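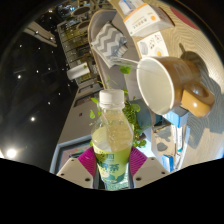
3.2 What people told us about their afternoon drinks

I should say up front that this was the section I was most looking forward to writing, and also the one I rewrote the most. The survey numbers in 3.1 are fine as far as they go, but the diaries are where I started to see how people in Clistthorpe think about what they drink between lunch and dinner (and how little that has to do with thirst!).

A quick reminder of what we had to work with. We collected 3,413 diary entries over the study period, and I threw out the ones that had no time written down, or where the handwriting beat me, or where the person had plainly filled in a whole week in one sitting with the same pen and the same mood. Of what was left, 2,179 entries described a drink taken between one and six in the afternoon, and those are the ones I'm talking about from here on. I coded all of them myself the first time through, then put them away and coded them again in March without looking at my first set. Where the two rounds disagreed I went back to the entry and picked whichever code I could defend out loud.

The first thing that jumped out was how often people wrote about where they were before they wrote about what they drank. "At the bus stop, cold tea." "Car, waiting for my daughter, soda." I had given them a form with the drink box at the top and the place box underneath, and a good many simply ignored my layout and squeezed the place into the drink box. I grumbled about this while I was typing it all up, but I now think it's one of the more useful things in the data. Out of the 2,179 afternoon entries, 1,625 named a place even though that box was marked optional.

Tea was a mess to code, and I want to be open about that. My original scheme had one code for tea, full stop, which tells you something about how I drink it (hot, in a mug, usually forgotten on a windowsill). Then the entries came in and people were using the one word for a mug at a desk, a pitcher in the fridge, and a bottle bought on the way home. Some of the bottled ones were sweetened and some weren't, and plenty of people didn't say. Figure 4 is a bottled tea with a green label, the sort of thing that went into the "ready to drink" code once I had one.

Figure 4. Bottled tea, coded as "ready to drink tea" in the revised scheme.

Splitting tea up changed the picture quite a bit. Mug tea clusters early, right after lunch, and it nearly always comes with a mention of other people: a coworker, a sister on the phone, a neighbor who stopped by. Bottled tea comes later and it's mostly a solo thing. People wrote about it while walking or riding or sitting in a parked car. I'm wary of leaning too hard on this, as the form never asked who else was there, so a diary with no company in it may just be a diary by someone who doesn't mention company. Still, the split held up when I looked only at people who recorded both kinds, and I find that pretty convincing.

The other surprise was the two corner stores. Clistthorpe has a Flollis by the station and a Zulness up near the school, and our respondents talked about them as if they were rooms in their own houses. They'd write "Flollis, the usual" and leave it at that, which is lovely for a reader and terrible for a coder. I ended up with a code called "usual, unspecified," and I used it more than I'd like. For anyone planning to repeat this, I'd suggest asking each person on day one what their usual is and writing it inside the cover of the diary. It would have saved me weeks.

Coffee I'll keep short, because it behaved the way the earlier work on the Asamoah diaries said it would: a strong peak, a quick drop, and a lot of guilt from anyone drinking it after four. The guilt is interesting and I come back to it in section 5. What I didn't expect was that people apologized for water too. Several diaries have little notes along the lines of "only water, sorry," as though I'd been hoping for something more exciting. I've since changed the instructions page to say that plain water counts and that we're happy to hear about it.

One caution before moving on to the evening entries. The last diaries were due back on 1st October, and the late ones came overwhelmingly from people working shifts, whose "afternoon" may well be somebody else's breakfast. I kept the clock times as written and made no attempt to shift them. Table 6 gives the results both with and without that group, and the order of the drinks stays the same either way, although the gap between mug tea and bottled tea gets narrower without them.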